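Judumow Wants Your Kitchen Drawer, All of It, in One Tub

HALTVILLE, 20/04/2023 – Judumow, the home-organizing firm that has spent nine years telling people to throw things out, today announced a service for people who would like to keep them.

The Graton Tub Plan starts in Haltville and Pomare in May. Customers pick one shelf, drawer or corner of the counter that has gotten away from them. A Judumow organizer comes to the house with see-through plastic tubs, and everything from that spot goes into them. The visit ends when the lids close or when the customer and the organizer agree that they will not.

"We used to arrive with labels and a color chart," said Heidrun Riedl, founder of Judumow. "People were very polite about the labels. Then we'd come back three months later and the labels would be in the drawer, with the batteries and the soy sauce packets. So we've dropped the labels."

The plan takes its name from Graton, the street where the firm has its workroom and where the method was tried out on the staff's own belongings. Riedl describes those early sessions as "educational" and has asked that no further details be released.

In all, 900 households signed up for the trial period, and the firm logged 2,717 filled tubs. Kitchens accounted for most of them. Garages were offered as an option and then withdrawn after the first one.
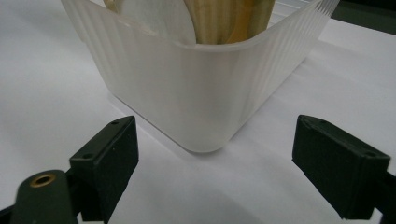
A ribbed tub in frosted plastic, filled past the rim.

The tubs themselves were the subject of more discussion than the company had planned for. Solid tubs look neater on a shelf, and customers in early visits liked them very much until they needed something. Clear ones showed everything, which some found hard to live with. Frosted plastic won. It lets the owner see that there is something yellow in there without going into the matter any further.

Đức Vi, who runs home visits for Judumow, wrote the packing rules, and there are 3 of them. Flat things stand on their edge against the side. Long things go in together, pointing the same way. Anything that cannot be named by a person living in the house goes in last, on top, where it can be asked about at dinner.

"The third rule gets the most use," Vi said. "I had a family in Pomare with a plastic part that all of them had been protecting for years. Each one thought it belonged to somebody else's appliance. They still have it. It's in a tub now, and I think everyone feels better – I know I do."

Customers will be pleased to learn that no one will ask whether an object brings them happiness. Organizers have been trained to say "in or out" and then wait. If there is no answer after a decent interval, it goes in.

A standard visit covers one spot and as many tubs as it takes. Lids are included. Judumow will replace a lost lid once without comment. After that there may be comment.

Booking for Haltville and Pomare is open now through the Judumow workroom on Graton. Households that took part in the trial can book a second visit at the same price and are asked to please find the lids beforehand.

About Judumow
Judumow is a home-organizing company based in Haltville. It works in kitchens, closets and hallways. It does not do garages.

Press contact: Heidrun Riedl, Judumow, Haltville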